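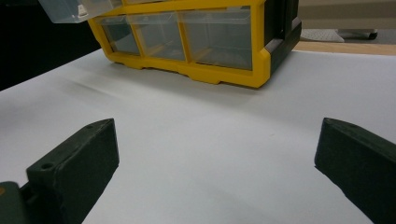

Figure 2. Parts organizer with clear plastic drawers, standing on a white tabletop.

3.2 Where households keep small spare parts

The survey in Nutlow asked 382 households where they put screws, buttons, fuses and similar small items after buying them. The answers were less uniform than we expected from the pilot interviews. Many people named one fixed place, usually a kitchen drawer or a tin, but in the follow-up talks the same people often mentioned a second place which they had forgotten when they filled in the form. For this reason we treat the written answers as a lower limit for the number of places in use.

Drawer cabinets form a separate group in our coding. They divide the stock by kind and they let the owner see the content without opening anything. Soliman and Amarasinghe coded the answers independently and disagreed in 40 cases, mostly where the respondent wrote only "a box" or "the box in the hall". These cases were discussed until both coders accepted one category – where this was not possible, the answer was put under "other".

We also asked whether the storage place carried labels. Owners of drawer cabinets often said that labels were not needed when the drawers were transparent. In the follow-up talks, however, several of them could not say which drawer held the fuses, and had to look through more than one.
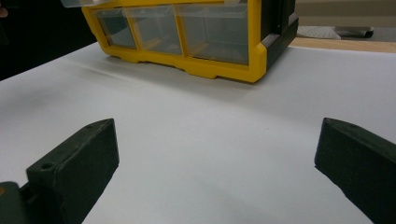

3.3 Buying again what is already at home

Repeat purchase was measured with a simple question: in the last 5 months, did you buy a small part and later find the same part at home? Almost 2 in 5 households answered yes. The share was higher in homes where more than one adult does repairs. A respondent from the Ghoneim street block explained that she and her brother both buy picture hooks, and each keeps them in a different room. 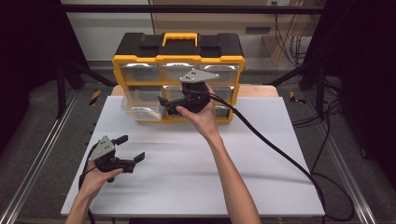
It would be wrong to conclude from this that a better container alone prevents repeat purchase. Households who own a drawer cabinet may simply be those who repair more, and so they also buy more. Our data cannot separate these two effects, and the form did not ask how often repairs were made. A second round is planned for September, with a repair diary added to the same questions.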